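The Spare Room at Bondthorpe

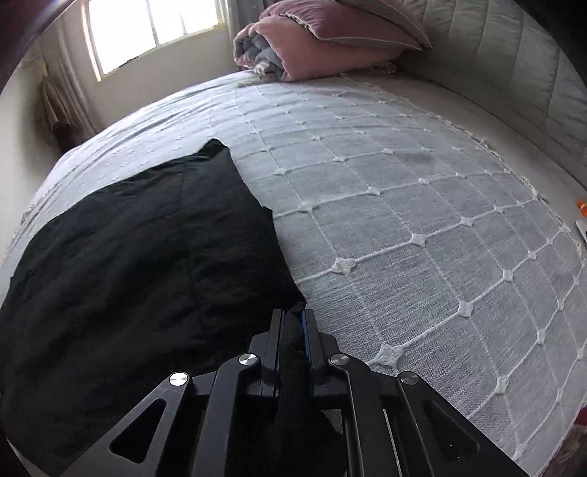
The big bed, with the black cloth still to be folded.

Maarja had promised the room by teatime, and she was loving every minute of it. She threw the curtain wide and let the daylight come pouring over the bedspread, all those raised white cords crossing and crossing again, with a little knotted tuft wherever they met. Her grandmother had called them stars. As a child Maarja used to walk two fingers from one to the next, and if you slipped off the cord you were drowned.

"Are you playing or working?" Cathal called up the stairs.

"Both!"

She had already rolled the pink and grey quilt up to the head of the bed and put the dusty-pink pillow on top of it, like a cherry on a bun. What a splendid fat quilt it was! Encarnación would want it, even in April. Encarnación had stayed with them in February and worn her coat to breakfast for five days.

That left the black cloth. It lay slantwise over the stars, big and square and full of creases, and Maarja took hold of the nearest corner and stopped. It had come back from the house by the harbour in a box of her grandmother's things, and she had never known what it was for. A cover for a huge cushion, Cathal thought. Ivars next door said it had gone over the parrot.

"There was a parrot?"

"Budik," said Ivars, amazed that she had to ask. "He swore at the postman. Marvellous bird."

She folded it corner to corner, smoothed it, and folded it again. It came up beautifully – soft and heavy, just the size for the foot of the bed, where a guest with cold toes could find it in the dark.

Down in the lane a car door banged. Cathal was shouting a welcome before he had the front door open, and somebody was laughing and asking about the stairs and the suitcase and was there any soup.

"Budik," Maarja told the cloth, giving it a pat, and ran down to help with the bags.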